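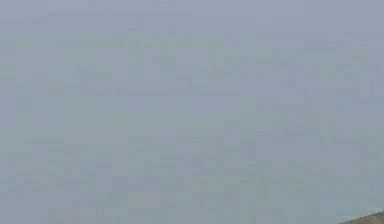 Stustolau Groundwater Monitoring: Progress Report to the Mirna Fund
12 November 2023
Prepared by Azadeh Ghorbani

Work this period

The second round of borehole sampling is finished. Samples were taken from 78 household and farm wells and sent to the Bajwa laboratory for nitrate, chloride and hardness. Results are back for all but four of them. Those four bottles arrived with damaged seals and the wells will be sampled again.

Water level loggers are now fitted in the deep boreholes on the northern side of the valley. They record once an hour. One logger drifted against the hand-dipped readings and has been replaced - the earlier data from that borehole is kept in the file but marked as unreliable.

Changes to the plan

The pumping test at Floltela has been put back to December. The landowner asked us to wait until the cattle are off the lower field, and the access track needs stone before the pump trailer can use it. No extra money is requested for the track.

Spending

Laboratory fees are within budget. Travel is over by 1,000 euros, mainly fuel and a second night's lodging on the southern round. We propose to cover this from the unspent printing line.

Next steps

Repeat samples, the Floltela test, and a first draft of the water table map. Well owners will receive their own results by post.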